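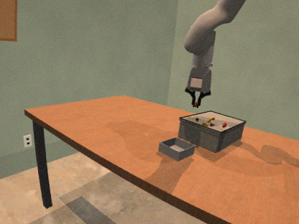

Bin picking in the simulator, one part apparently in the gripper and the small bin still to fill.

Planner update, 11/04/2018

Quick one from the Gurnance software group, demo prep is eating the week. New grasp planner is merged. Canan ran 2000 simulated picks overnight on the two-bin setup — planning time down from 600 ms to 400, mostly from caching the approach poses. Collision checks against the bin walls are on by default now, so please stop switching them off in your local config (you know who you are).

Still open: parts right up against a wall. Planner finds a grasp, then throws it out becuase the fingers don't clear the rim. Kevser has a branch that tilts the wrist 15 degrees and retries. Looks good so far, needs a review. Songül is on the color segmentation, yellow and yellow-green keep getting merged into one blob.

Scene files moved to the shared repo, old paths die end of April. Pull before you run anything. Questions to Elsie — she has the logs and teh replay script.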